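Teach the Point Names Again

By Nidia Usuga
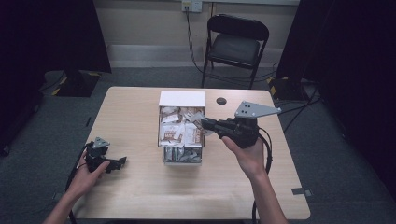

Tabletop organizer with sachets on top and foil packets in the drawer.

I taught point location for 15 years, most of them at the Iglesias school, and for most of that time I taught it by number. Stomach 36, Large Intestine 4, Kidney 3. I think now that I did it badly, and that most English-language programs still do.

The numbers are useful, and I don't want to get rid of them. A practitioner in one country can write ST 36 in a chart and a practitioner in another can read it. Licensing exams use the numbers and so does every atlas printed for students. Anyone who had to learn from older Western books, where two authors might number the same channel differently, will be grateful for the system we have.

But a number only tells you where a point comes in a row. It does not tell you that the point is in a hollow, or next to a tendon, or at a place where you can feel a pulse. The Chinese names often do. Yanglingquan, GB 34, is usually translated as Yang Mound Spring. The mound is the head of the fibula, and the point is in the depression in front of it and below. A student who knows the name and has a leg to feel can get close without a ruler. Kunlun, BL 60, is named for a mountain range, and it sits behind the outer ankle bone, which does stand up like a peak when you put your thumb there. Quchi, LI 11, is the Pool at the Bend, and you bend the elbow to find it.

I used to mention these in passing as a kind of treat after the real work was done. In my last year I turned it around. I had 28 first-year students, and for the arm channels I gave the name first, with the translation, and asked them to find the point on a partner before I told them the number or the measurement. It was slow. The first class ran over and we only got as far as the elbow. By the end of the month they were using their fingers more than any group I had taught. They argued about hollows. They noticed that one person's depression was another person's flat spot, and that the measurement alone would have put the needle in the wrong place on at least one of them.

I did not run a study and I am not claiming one. Their exam marks were the usual spread.

The common objection is time. Students already have 300 flash cards to get through before December, and adding a Chinese name and a translation to each makes the pile worse. I take this seriously, having made those cards myself. My answer is that we should drop something. Many programs ask students to memorize long lists of indications for every point, some of them nearly identical from one point to the next. I would give up half of those lists tomorrow. A second-year student can look up whether a minor point on the bladder channel is listed for stiff neck. She can't look up what a hollow feels like.

The other objection is better. Hinata Kobori, who teaches in the same department and reads classical texts far more easily than I do, has told me more than once that I make the names sound simpler than they are. Some are plain anatomy. Some refer to offices of state, stars, or buildings. Some have alternate names, and the old commentators disagreed over what they meant. Translations vary as well, and a student may learn one English version and meet a different one in the next book. Hinata's worry is that we will hand students a tidy little story for each point and they will repeat it to patients as fact.

I agree with all of that, and I would still rather have the problem. Where a name is disputed, say so. It takes a minute. I own a small point manual with an 1818 date in the front, bought with a box of other books, and a previous owner has written question marks in the margin beside several names. I find that encouraging. That reader didn't know either, and kept using the book.

What I would ask of schools is modest. Print the name, the characters and one translation beside the number on every handout. Ask for the name on practical exams – not with perfect tones, just recognizable. Let the first hour on each channel be done by touch, with the names on the board and the atlas closed. And give the teachers some help, because many of us learned by number and are catching up ourselves. I still have to check half the names on the gallbladder channel, and the ones on the side of the head I get out of order.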